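Zerorora Countertop Gripper Kit
Reviewed and sold by Sandell Equipment

Availability: ships in October
In the box: two-finger gripper, wrist camera, table clamp, power supply, 5 spare fingertip pads
Warranty: parts only
Software: Damasceno task pack, sold separately

We sell this kit and we think it's well built. We also get a lot of calls from people who want it to do something it can't do yet, so this page is longer than the others.

The Damasceno pack lists 23 "everyday tasks." We ran 8 of them on our own bench in Stondimdale over the summer. Wiping a flat surface went fine. Moving mugs went fine as long as the handles faced the right way. Packing candy was the one we most wanted to see, as we hear from small confectioners every week and it's exactly the kind of dull, repeated work a machine should be good at.

Put one chocolate in one paper cup, then do it again. A teenager on a holiday shift picks it up in a minute. For a gripper it's a pile of small problems. Pleated cups weigh almost nothing and slide or fold when a fingertip brushes them. Dark pieces are hard to pick out against a dark tray. Square pieces and round ones need a different squeeze, and a good chocolate marks easily.

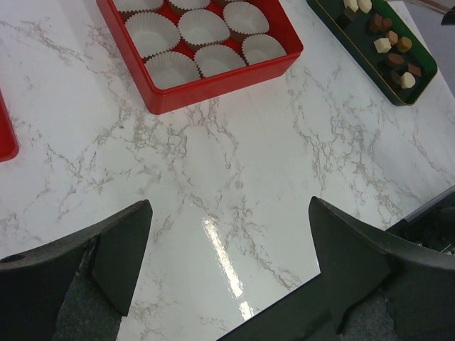
Our best hour gave us 108 pieces placed, with a person standing by to straighten cups and refill the tray. That person could have packed the boxes alone and been done well before lunch. The brochure's promise of "hands-free packing" is one we won't repeat here.

Glossy counters are another sore spot. Glare from an overhead light can throw off the camera, and the setup guide gives this a single line. Plan on a matte mat and softer lighting – neither is included.

Who should buy it: teaching labs, hobbyists with patience, shops that want to try things out and can afford a slow bench. Who should wait: anybody hoping to cut a shift before the holidays.

Setup takes about a day. Returns are accepted if the fingertip pads are unused. Call before you order if your counter is stone, as the clamp needs a lip to grab.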